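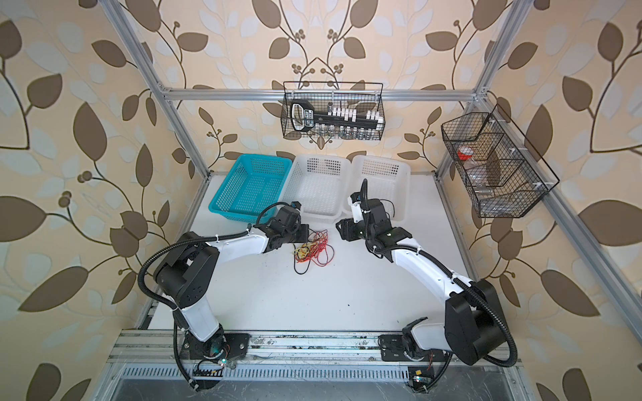 our two arms and the wire bundle, three baskets at the back

Home Forums Student Builds Search Log in

Wire sorting with two arms – how would you split the job?

tostum_tess wrote:
Hi all! Second-year student, first time posting. Our course project at Drurnton is bimanual wire sorting – you drop a tangle of red, yellow and black wires in the middle of the table and the two arms have to pull it apart and put one color in each basket. We call it Wenura (long story, it was the least bad name on the whiteboard).

Pulling single wires is fine if they're lying apart. The tangle is where we get stuck. Left arm grabs, right arm grabs, and half the time they've both got hold of the same wire and we end up with a tug of war. We've recorded 153 teleoperated demos so far and I can't tell if we need more or if we need better ones. Demo day is in August. Help?

solderfish wrote:
Cute setup, I love the wallpaper. First thing I'd do is give the arms different jobs. One holds the bundle down, the other pulls. Right now it sounds like both are trying to be the puller.

Pärn_fan wrote:
More demos. 153 is nothing for something floppy. Our club did cable routing last year and it didn't start behaving until we got to 1750. I know that's a horrible number to hear but there you go.

gritbox wrote:
Disagree with Pärn_fan, sorry. If three different people are driving and each one untangles their own way, more demos just gives you more mess. Pick one way, write it down, have everybody do it like that. We threw out 184 recordings for exactly this and the arm got better the same week.

Pärn_fan wrote:
You threw out 184 and how many did you have left? I bet it was a lot more than she's got now.

gritbox wrote:
OK, fair. It was a lot more. I still say fix the driving first and then go for volume.

tostum_tess wrote:
Ha, you caught us, there are 3 of us driving and we absolutely do it differently. I go for whatever loop is sticking out, one of my teammates shakes the whole bundle (!!) and the other one is super patient and picks at it from the front.

solderfish wrote:
Please stop the shaker.

mothwing wrote:
I'd look at the wrist cameras too. When the gripper closes on a thin wire, can you even tell from that view which wire it has? Ours couldn't, the fingers hid everything. We tilted the camera a little and it helped a ton. Also your black wires are going to be harder than the red and yellow ones, with black grippers right on top of them. I'd swap them for blue if your instructor lets you.

tostum_tess wrote:
The colors are in the assignment so I think we're stuck with black, but I'll ask. Tilting the camera we can do tomorrow. And is the teal basket a problem, do you think? The other two are white. I sort of like that one is different, but then which color goes in the teal one has to stay the same forever.

mothwing wrote:
I'd keep it. You get a landmark for free. Just don't shuffle the baskets halfway through recording, unless you want it to learn that too.

gritbox wrote:
I'd shuffle them on purpose, but later, once the tangle part works.

tostum_tess wrote:
OK, the plan for now – left arm holds, right arm pulls, one written routine for all of us, camera tilted, baskets stay put. We'll record a fresh batch and I'll post how the first runs go. The shaker has been told and is sulking.

Pärn_fan wrote:
Keep the old 153 somewhere anyway. Disk is cheap.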